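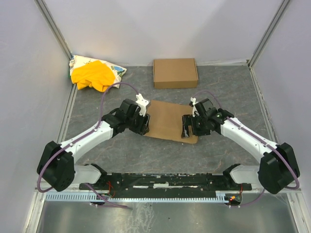 September, 16:40. Greifervergleich, zweiter Anlauf

Links und rechts jetzt die weißen Finger, Firmware unverändert. Kathleen Ó Dálaigh meint, der Eletti-Controller hole aus den Armen deutlich mehr heraus als der alte von Wijesinghe. Kann sein. Ich sehe bisher vor allem ein schöneres Menü.

Aufgabe: flaches Stück Pappe von beiden Seiten fassen, anheben, 2 Sekunden halten, ablegen. 14 Versuche pro Controller, Greifkraft auf 90 % begrenzt. Mit Eletti 9 sauber, mit Wijesinghe 8. Daraus eine Empfehlung zu basteln finde ich mutig — die Differenz ist ein einziger Versuch.

Was mich mehr stört: Die Arme schließen nicht gleichzeitig. Der rechte ist früher dran und schiebt die Pappe nach links, danach liegt sie schief. Passiert bei beiden Controllern, also vermutlich Kalibrierung. Encoder rechts zeigt in Nullstellung 3.404, links habe ich vergessen abzulesen. Nachholen!

Gavham schreibt im Datenblatt »synchrones Greifen ab Werk«. Glaube ich erst, wenn ich es im Log sehe.

Offen: Kabel am linken Oberarm auf Zug prüfen. Log an Tostton schicken, aber erst nach der Neukalibrierung.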